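July 20, 2021 - water and wheat notebook, Fekdale desk 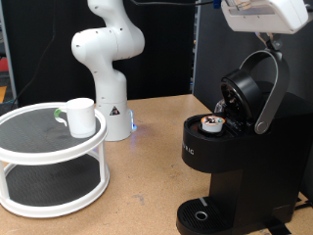
Got the whole Santoso ledger typed in last night, all 752 rows, and I'm so glad we didn't settle for the printed summary. The summary gives one line per year for irrigated wheat. The ledger gives well, depth, crop, subsidy paid and the buyer of the grain, and once you sort by well instead of by year a completely different story shows up!

For anyone picking this up cold: the question is whether a dry country that paid its farmers to grow wheat on fossil groundwater did it for food security, or mostly to keep rural districts loyal and settled. The usual line in the literature is food security, full stop. I've never been happy with it. The speeches all say bread, but the payments went out in a pattern that doesn't look much like bread to me.

First pass, sorted by well:

- The deepest wells got the highest price per ton. That's backwards if you only want cheap grain.
- Wheat from the northern block kept being bought even in years when the silos were full.
- Barley and fodder hardly appear until late, then they take over very fast. Alfalfa drinks far more than wheat does, so the "we stopped wheat to save water" story needs a hard look.

The third one has me most excited. If the wheat program winds down and the same wells switch to fodder, then total pumping may not have dropped at all. It could even have gone up. I can't say so yet, because the ledger records depth and pump hours but not flow. Pump hours times rated flow would give a ceiling, and I need the pump ratings for that. The Tutholm archive has the import licenses, and those should list the pump models. Request goes in today.

Tried a quick depth series on the 20 wells with no gaps in the record. Plotted it by hand on graph paper first (I still see things faster that way) and then in the spreadsheet. Same shape both times, a slow slide and then a much steeper one. The steep part starts before the fodder rows do, which bothers me. Possible reasons:

1. Fodder was being grown earlier and entered as wheat to get the wheat price.
2. Neighboring wells outside the ledger were pulling the level down.
3. Somebody changed how depth was measured. There's a change in handwriting near that spot, so this one has to be checked before I get carried away.

Number 1 would be wonderful for the paper, so I should be extra careful with it.

Side note on trade. The Bildale port lists show wheat going out and fodder coming in during the same season. Exporting subsidized wheat is really exporting water, and here they were doing it at a loss while buying in feed for the dairies. I read that page three times. The port lists use long tons for some cargoes and metric for others, with the unit written only at the top of each sheet, so don't copy single rows without the header. I lost most of an afternoon to that in May.

Comments came back on the draft letter to the journal. The main one was that I treat the government as a single mind, and that's fair. The water ministry and the agriculture ministry were plainly pulling in different directions, and the ledger even has rows where one stamp approves a well and the other refuses it. I'm going to pull every double-stamped row into its own sheet. If the refusals were overruled more often in the northern block, we'd finally have something firmer than a hunch about loyalty payments.

Also worth chasing: land grants. One grant form sets a minimum plot of 200 hectares, which shuts out small farmers completely. So who was the price support for? The speeches talk about the family farm. The forms don't. I need the names of the grant holders matched to the well numbers, and the spellings are all over the place, so this will be slow work by eye. I don't trust automatic matching on it.

To do:

- Tutholm request for import licenses, pump pages only
- Scan the pages on both sides of the handwriting change at higher resolution
- Split out double-stamped rows
- Retype 10 random ledger pages from scratch and compare, to get an error rate for my typing
- Convert all Bildale tonnages to metric, keep the original column
- Rewrite paragraph two of the letter with the two ministries separated

Spreadsheet is on the shared drive in the Santoso folder. Raw tab is locked, please work in a copy. Yellow cells are ones I couldn't read with confidence - if you can make out a digit, add it in the notes column with your initials and leave the cell yellow.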